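Search this guide
Enter a word or part number
Go

Section 4: Your First Wash for Jerseys and Team Wear

Okay, so the washer is level, the hoses are tight and you've run the empty rinse from Section 3. Now for the fun part! I wrote this guide for the Mamport 1652 compact washer after running one at home through a whole season of muddy sports gear, so what follows is what works for me, plus the settings you'll need. If you have the bigger 1840, the dial looks different but the steps are the same.

Before you start

1. Check the care label. Jerseys vary a lot, and if the label says hand wash only, please believe it.

2. Empty any pockets and close zippers (one open zipper can chew up a mesh jersey in a single load, ask me how I know).

3. Sort by color. Reds get their own load the first few times, or go in with other darks. I lost a good set of white socks in July by getting lazy about it.

4. Turn anything with printed numbers or names inside out. Printed lettering rubs against the drum and the other clothes, and the edges are the first part to crack.
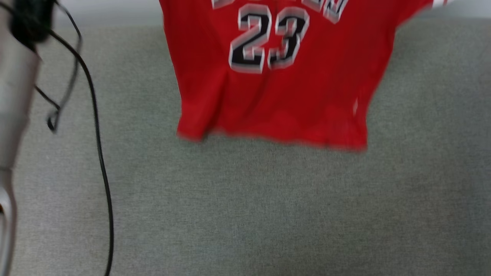
Red jersey, number 23, right side out.

Note: Grass and mud come off better if you let them dry first and brush off the loose stuff. Sweat is the opposite, so don't leave a damp shirt balled up in a gym bag overnight.

Loading and settings

5. Put the clothes in one at a time and keep them loose. You should be able to slide your hand in flat on top of the load. If you can't, take something out.

6. Add detergent to the left drawer, up to the first line. Skip the fabric softener on sports fabrics! It leaves a coating that holds on to smells.

7. Turn the dial to SPORT and press TEMP until the display shows 30. That's Celsius. There's a way to switch it over in Section 7, but I never bothered.

8. Leave the spin at LOW. The machine can go much faster, and that's great for towels, but printed jerseys come out creased.

9. Close the door until it clicks, then press START. The lock light comes on after a short pause.

Caution: Never force the door while the lock light is on. Wait for it to go out, even if the drum has stopped. If it stays on, unplug the washer and go to Section 9.

When the cycle ends

10. Take everything out right away and give each piece one good shake. Wrinkles set fast in a closed drum.

11. Lay the jersey on a flat cloth and smooth it with your palms, working from the middle out. Don't iron over the numbers.

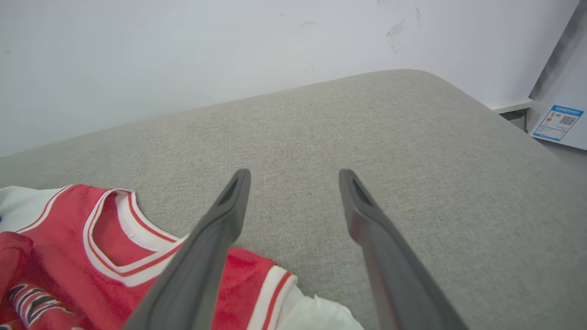 12. Hang it somewhere shady with some air moving. Direct sun fades red quicker than you'd think, and I keep the dryer for socks and towels only.

13. Wipe the rubber door seal and leave the door open a crack until the next load.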